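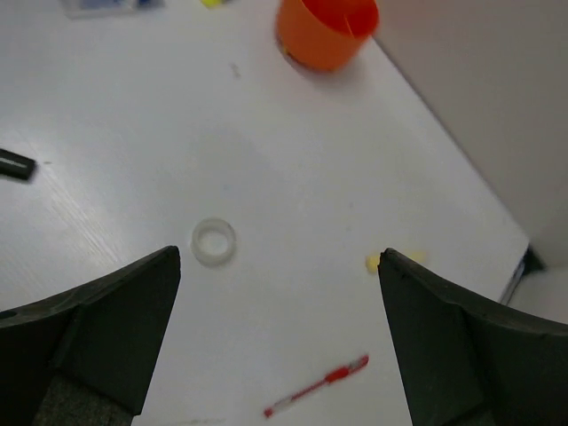 ## Pens, Cups and Small Parts: The White Table at Andbridge

The white table is where small things end up before they get sorted. A red-and-white pen and an orange cup are both out on it, along with a small clear ring. The ring is the sort of part that gets lost first, so it goes in the lidded tray with the washers.

 Ebony Maihi looks after the shelves and Vaughan McPhee keeps the list. The last full sort was in May, and the list came to 216 items. Most of them were pens.

### How we sort

Pens go by ink color -- blue, black, red, and then everything else. Each color has its own jar, and a jar holds 30 pens before it gets hard to pull one out. Markers are kept in a separate drawer, lying flat. Anything that won't write after a few circles on scrap paper is thrown away.

Small plastic parts are kept for one season. If no one has asked for a part by then, it goes out too.

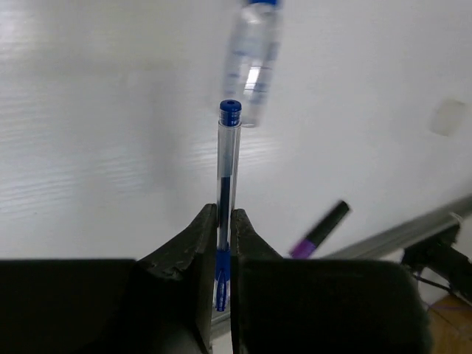
Blue ballpoints are the ones we hand out most. Vaughan's list has 141 of them, and Ebony puts out 20 at a time at the front desk. We like a clear barrel, where the dark blue refill shows all the way down the middle and there is no need to test the pen to know the color. The ridged blue cap helps as well when you are looking into a full jar from the top.

Water bottles are not on the list. They belong to whoever brought them, and any left overnight are moved to the shelf by the sink.

### Borrowing

Take what you need from the front desk. For a full jar, ask Ebony -- she will want to know which room it is going to. Caps should come back with the pens.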